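The Rimmont Counter Tray: A Rectangle, Reviewed

Posted 2026-01-02 by Rhiannon Gough

Some people get a stand mixer for the holidays. I got a tray. It's the Rimmont counter tray in pale green, large, and it came from my brother-in-law Yaw Baidoo, who once watched me set a saucy spoon down on a clean table and has evidently been thinking about it ever since.

The large costs 44 dollars at the kitchen store in Bornley, which I know because Yaw left the price on. That is a lot for something with no lid, no handle and no moving parts. So I've been using it hard, in the spirit of a person trying to get someone else's money's worth.

First, what it does. You put it on the table and you put things on it. The corners are rounded and there's a slightly raised rim all the way around, and the idea is that whatever comes off your spoon stays inside the rim and off the furniture. The sleeve it came in calls this "a landing zone for the working cook." I am not a working cook. I make four dinners in rotation and one of them is toast.

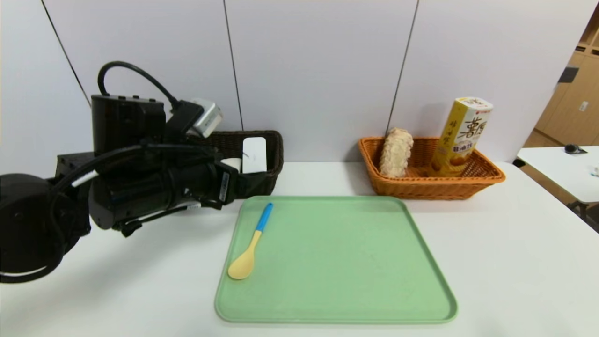
The size is my first complaint and also the thing I like best. For one spoon it's absurd. A single spoon on this tray looks like it's waiting for the rest of its family to arrive. But I had a ceramic spoon rest before this, one of those little dished ones from the Craddock outlet, and it held exactly one spoon if the spoon was in a good mood. Anything with a long handle tipped out backward and took the sauce with it. On the Rimmont you can put a spoon down at any angle you like, without looking, while yelling at someone about their shoes, and it stays put.

The green took me a while. Online it's called Pistachio Mist. In daylight I'd call it dentist. Against a white table it's quiet enough, and yellow utensils look very cheerful on it, so I've come around to the point where I'd be annoyed if somebody swapped it for the gray.

The surface is smooth and matte, and here I do have a real gripe. Tomato comes off with a wipe. Turmeric does not. I made a lentil thing the first week and there was a faint yellow crescent on there for days. Dish soap and baking soda got most of it. If your cooking leans orange, buy the gray and don't tell me how happy you are.

It also won't go in my dishwasher. The maker says top rack, and maybe you own a top rack like that. Mine would have to lose every glass in it first. I wash the tray in the sink, where it sticks out over the edge and sends a sheet of water down the front of my sweater. I've started washing it diagonally. This helps a little.

Now for snacks, since most of what happens on my table is snacks. I keep two woven baskets at the back, the dark brown rectangular one and a wider, shallower one in a kind of orange tan, and the tray goes in front of them. That arrangement was an accident. The baskets hold the stuff in packets and the tray takes whatever gets opened, and crumbs are much easier to deal with when they have a rim to run into. You pick the tray up, you walk to the trash, you tip. Corn puffs, which normally turn up in my house until February, have been nearly contained.

The baskets, for anyone about to ask, are from a rummage sale in Porkthorpe and I can't tell you who made them. They cost me less together than the tax on the tray.

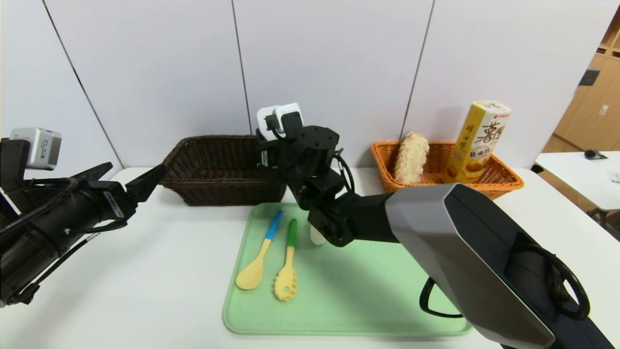 Two utensils is where the tray starts to earn its keep. A spoon for the sauce and a pasta server for the pasta, next to each other, heads at the same end, and still plenty of room. I used to balance the pasta server across the pot, where it would wait until I turned my back and then slide into the water, handle and all. A slotted server drips through its holes wherever you put it, so a flat spot with a rim suits it far better than any spoon rest I've tried.

One thing to watch is the rim height. It will hold drips. It will not hold a spill. I set a full ladle of broth on it and then carried it across the kitchen, and I can report that the broth went over the short side and into my slipper. I blame myself about half.

There's a small size as well, for less money, and I'd only get it if your counter is tiny. The large takes up a fair bit of table, and mine just lives there now. Standing it on edge behind the toaster worked until someone wanted toast.

Would I pay 44 dollars for it? No. Would I pay 30? Probably, and I'd grumble. If it got lost I'd replace it, after a decent period of looking at cheaper ones. Four stars, minus half for the turmeric. Yaw, if you're reading this, thank you, and the slippers I wear are a size nine.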